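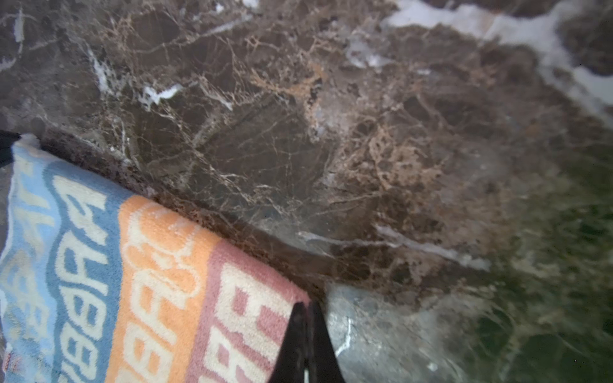 Chrysanthi Balaskas mixes front-of-house sound for Flota, the eight-piece roots band that has closed the Bundville outdoor season for the last 4 years. Her desk is under a canopy at the back of the field, and from there she controls what the audience hears and, on most dates, what the musicians hear as well.

The second job takes longer. "People assume the loud system is the hard part," she said. "Out front I have one mix. On stage I have eight, and each one is wrong for the person standing next to it."

Flota moved from floor wedges to in-ear monitors in stages. The horns changed first, then the singers. The drummer and the bass player still use wedges, and Balaskas has stopped asking them to switch. "The bass player wants to feel it in his legs. I can't put that in an earpiece. So he gets a wedge with a sub beside it, and I take the low end out of the side fills to pay for it."

The side fills are the usual source of trouble. In reggae and related styles the bass carries much of the tune, and an outdoor stage with a hard deck collects energy below 80 hertz. At Bundville the deck is steel with a plywood skin, and the space under it is open at the front. Balaskas has the crew hang heavy drape across the opening before the first line check. She also sets the high-pass filter on every vocal channel at 120 hertz and leaves it there all night.

"I don't sweep it during the set. If the vocal sounds thin, I look at the microphone distance first."

A support act at Bundville gets 15 minutes for changeover. Balaskas splits that with the stage manager: the crew has the deck until the risers are locked, and she has what remains for line check. She works through inputs in patch order, with kick at channel one and the lead vocal last. A channel that fails gets one cable swap. If it fails again, it goes to one of the 2 spare lines kept at the side of the stage, and the set begins.

"Bands ask for a song to warm up on. I give them a verse. The gain is already set from the afternoon, so I'm listening for what has changed."

What changes is mostly the air. In August the field is still warm at soundcheck and cools through the evening, and the top end at the desk shifts with it. Balaskas keeps a measurement microphone at the mix position and compares a trace taken at 4 p.m. with another taken after dark. She corrects the main system in small steps between acts and doesn't touch it during a song.

She learned the routine at Eynon, a converted grain hall with a low ceiling and a house limiter that cut power to the stage when it tripped. "It tripped on the first chorus of my first show. After that I mixed to the limiter. You find out how much of a mix is level and how much is arrangement."

Delay is the one effect she plays by hand. The repeats are tapped in on the snare, with the feedback on a fader under her left thumb and a filter in the return so that each repeat loses some top and bottom. She records every send to a separate track. Flota used several of those tracks on its live record, Clolier, including a long echo on the melodica that she had left open by mistake.

"The band liked it. I listened back and the timing was off the grid by a little, and it stayed in."

For the coming season she has asked for a separate monitor desk at the side of the stage, with its own engineer. The promoter has agreed to the desk. The engineer is still under discussion, and until that is settled Balaskas will keep running all eight mixes from the field, with a talkback line to the drum riser.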